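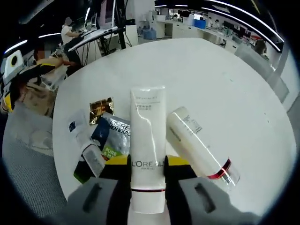
Who we are

Hi, and welcome to Stolter! We're a small shop that tries out grippers, arms, cameras and controllers so you don't have to buy three of each and find out the hard way. You send us the thing (or the shortlist), we put it through a few weeks of picking stuff up, and you get a plain report with the good and the bad in it.

I started this after a bad year with a controller that looked wonderful on paper. It cost me 598 dollars and a whole September, and I still get grumpy when I see the box. So now I test first and get excited later (well, I try).

How we test

Most of our hand-held gripper work happens at a table with bathroom stuff on it. Tubes, bottles, shiny little sachets. I love sachets as a test, they're flat and slippery and a finger that's great on a bottle can be hopeless on foil! Every gripper gets 200 picks on the same set of items, and then we swap who's holding it and go again, because my grip and yours are never quite the same.

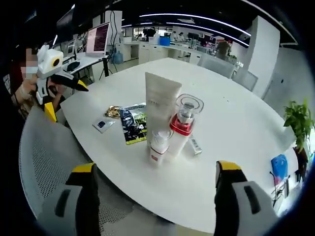
A tube, pump bottles and packets on the round table, with two grippers up.

We look at finger pads, at how wide the fingers open, at how tired your wrist gets after 30 minutes, and at what the camera can still see once the fingers close. That last one matters more than people expect. A wide lens gives you the whole table plus half the room, which is lovely for finding things and not so lovely for reading small print on a tube.

Arms get the same items and the same layout, so you can put the two reports side by side. Our longest job so far was for Nirnico, 400 picks per finger design, and we changed our minds about soft pads twice along the way.

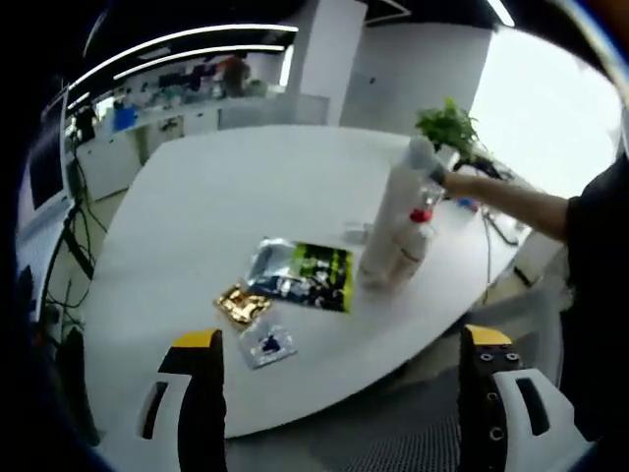

Grīnberga wrote to us on 2/8/20 that we're too kind to heavy grippers, and that anything meant to be held all day should be marked down for weight before it picks up a single thing. Fair point! We've put weight on the first page of every report now, right next to the price.

What we don't do

We don't sell hardware and we don't take a cut from anyone who does. We also don't do welding cells or anything that needs a fence. Plolby is our own little controller bench, and you're welcome to book time on it if you'd like to try your settings before you commit. Bring your own cables if you're fussy about them.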